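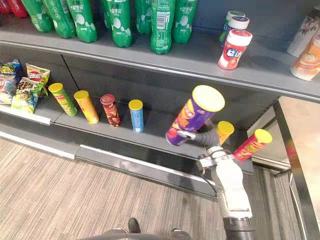 gondola_grey
Tubes go on the middle shelf, always. Put them up top and the short customers can't reach them, put them at the bottom and they get kicked. The bottles can stay where they are.

tmarsh69
Disagree on the bottles. A full row of soda on the upper shelf is the heaviest thing on the unit at the worst height. On light steel shelving I put liquids on the base deck and snacks above. Check the rating plate before you do anything else.

Clodagh Lynch
Original poster again. The unit is a Drisell, gray, bolted to the wall at the top. The plate says 400 lb per shelf, evenly distributed. I did the math on the bottles and the upper shelf is nowhere near that. My question was about facings. I have green soda and some canisters with white caps up top, bags of chips at the far left of the middle shelf, and I want to know where the chip tubes should go relative to the bags.

gondola_grey
Next to the bags. Same category, same block. Somebody looking for chips should find all the chips without moving their feet.

aisle_end
Same block, yes, but leave a divider between them. Bags slump. Once a bag leans on a tube, the tube rotates and the label ends up facing the back panel. I use the Bretix wire dividers, the low ones. The tall ones hide the lower half of the label.

tmarsh69
The low Bretix divider does nothing for a bag standing upright. The bag folds over the top of it. You need a tray with a front lip for bags and a spring pusher for tubes.

aisle_end
Pushers are made for a fixed diameter. Mix two brands of tube and one of them jams. I took mine out in February and have not put them back.

tmarsh69
Then the track was set too narrow. The Camenzind track adjusts. Set it to the widest tube plus 2 mm and both will run.

aisle_end
It adjusts with a hex screw underneath the shelf. You have to empty the shelf to get at it.

Clodagh Lynch
I don't want pushers. It's a small store and I face everything by hand at closing. What I need is the order, left to right.

plano_bob
Left to right on the middle shelf: large bags, small bags, tubes. The tubes act as a bookend. Labels square to the front edge, lids level. If you carry more than one flavor, keep each flavor in its own column, front to back, and don't alternate colors for looks. Alternating makes the gaps hard to see when you reorder.

gondola_grey
Agree with everything except the bookend. A tube is tall and light with a small base. It's the first thing to go over when a bag gets pulled out. Put a box or something squat at the end and stand the tubes inside it.

plano_bob
A full column of tubes doesn't go over. A single one does. Restock before you get down to one.

Clodagh Lynch
What about depth? My shelves are 43 cm and the tubes take up a lot less than that if I only put out one row.

plano_bob
Fill the depth if the item sells. If it doesn't, pull what you have to the front edge and leave the back open. Don't put other stock behind it. You will forget it's there and it will go out of date.

notch_and_clip
Back to the shelf spacing, which everybody skipped. Measure the tallest item on the middle shelf, add enough for a hand with the item tilted, and set the upper shelf there. Tubes come out at an angle. If the clearance is only the height of the tube, people drag the lid along the shelf above and pop it. The Sirberg uprights have a finer notch pitch than the Drisell, so on a Drisell you will usually have to go one notch higher than you'd like.

tmarsh69
Going up a notch puts the bottles higher still.

notch_and_clip
Then move the bottles.

tmarsh69
I said that in my first post.

Clodagh Lynch
Update, 24th October. Bags left, tubes right of them, low divider between, upper shelf up one notch. The bottles are staying on the upper shelf for now. I'll look at the base deck when the next soda delivery comes in. The canisters are a separate question and I'll start another thread for those.

aisle_end
Which side of the divider has the lip?

Clodagh Lynch
Bag side.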